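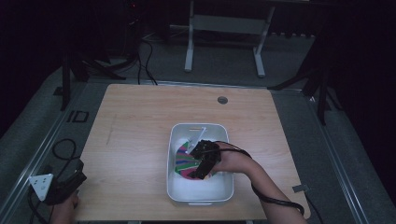
Two hand-worn grippers at the test table, the right one over the striped object in the lined bin.

Sikinex 2.4 review: recording and segmentation software for hand-worn grippers
Reviewed by Ariel Ocampo, 23 May 2020

Sikinex takes the streams from one or two hand-worn grippers, puts them on a common clock, and cuts the result into segments a policy can be trained on. It doesn't train anything itself. Version 2.4 replaces the old segmenter and adds a replay checker. I ran it on a desktop with Ubuntu 18.04 for most of a month, coming from Fjeld, which our group in Nurville has used for two years.

Installation
One package, one license file, one udev rule that the installer forgets to reload. After a reboot both grippers enumerated correctly. Left and right are assigned by serial number in a text file, and swapping them by mistake produces no warning.

Time alignment
The best part of the release. Sikinex fits offset and drift for each stream at the end of every episode and writes the residual to the header. The median residual on my set was 15 ms, good enough for pick and place at hand speed. Fjeld estimates offset once per session, and long sessions suffer for it.

Segmentation
I recorded 1858 episodes, mostly single objects picked from a shallow bin. With default thresholds, 1493 were segmented with no manual edits. The failures cluster around soft contact. Where an object rests on a compliant lining, jaw width changes slowly and the segmenter places the grasp late, sometimes after the lift has begun. Lowering contact_slope fixes most of these and creates false grasps elsewhere. It can be set per project but not per object class – an odd omission, given that the class label is already in the episode header.

Two-handed work is handled less well. An idle gripper still generates segments if it drifts more than a few millimeters, and these have to be merged by hand. Michalis Sarantis wrote us a short filter for this. It belongs in the product.

Replay checker
The checker runs each segment through the inverse kinematics of a target arm and flags joint limit violations, singularities and excess velocity. It is fast and the reports are readable. Collision checking covers the arm and a flat table only. Bin walls are ignored, so a clean report says little about a low approach near a rim.

Export
HDF5 and a flat folder layout. Field names changed from 2.3 and the changelog lists only half of them.

Verdict
Recommended for single-hand collection, where the alignment alone justifies the upgrade. Two-handed groups should wait for the June point release, which is supposed to add an idle gate.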